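Totstead Paint Names

A word list of color names taken from old paint and wood stain cards, with the shade each name was printed beside.

Version: 3
Last updated: March 2019
Maintainer: Rongrong Cai
Language: English (US spelling; see Cleaning)

What is in it

Each row is one name from one card. If the same name turns up on two cards with two different shades, it gets two rows. We did not try to pick a winner. "Fawn" is the worst for this and covers everything from pale gray to a fairly strong orange.

The data comes as a single tab-separated file, names.tsv, in UTF-8. The columns are:

card_id - the card the name came from
name - the name as printed, capitals kept
name_clean - lower case, spelling made regular
family - one of 8 color families
shade - hex value read from the scan
finish - gloss, matte, stain or blank
note - free text, often empty

Where the cards came from

Most were kept by Glenys Ellery, who worked the counter at a hardware store in Totstead and saved a card whenever a line was dropped. The rest came from Jaime Gouveia's father's shop. Hugo Aranda scanned both sets on the same flatbed and typed the names by hand. Text recognition was tried first and gave up on most of the script lettering.

Color families

The families are white, gray, brown, red, yellow, green, blue and black. Purple and pink names went into red or blue, whichever the shade was closer to. Brown is the hardest family to use, as names like "umber," "chocolate," "tan" and "caramel" were handed out loosely by the paint makers. If your work depends on telling dark browns from light ones, sort by shade and leave the name out of it.

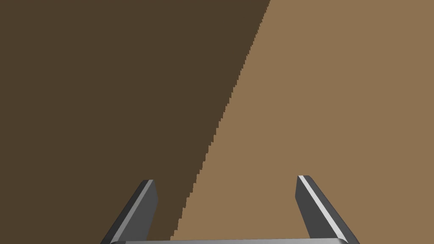
Dark brown next to tan.

Cleaning

"Colour" and "grey" were changed to "color" and "gray" in name_clean only. Stock numbers were removed from names. Seven cards had water stains over part of the print, and their rows have a blank shade.

Known problems

Old cards fade, and reds fade most. The shade column is what the scanner read, with no correction for age. Two people checking the same card sometimes chose different families, mostly between gray and green. Baldur Damgaard settled those and marked them "BD" in the note column.

Changes

3 - added the finish column, fixed tabs inside notes
2 - added the Gouveia cards
1 - first release, Ellery cards only

Corrections are welcome. Please send the card_id and the name as printed - row numbers change between versions.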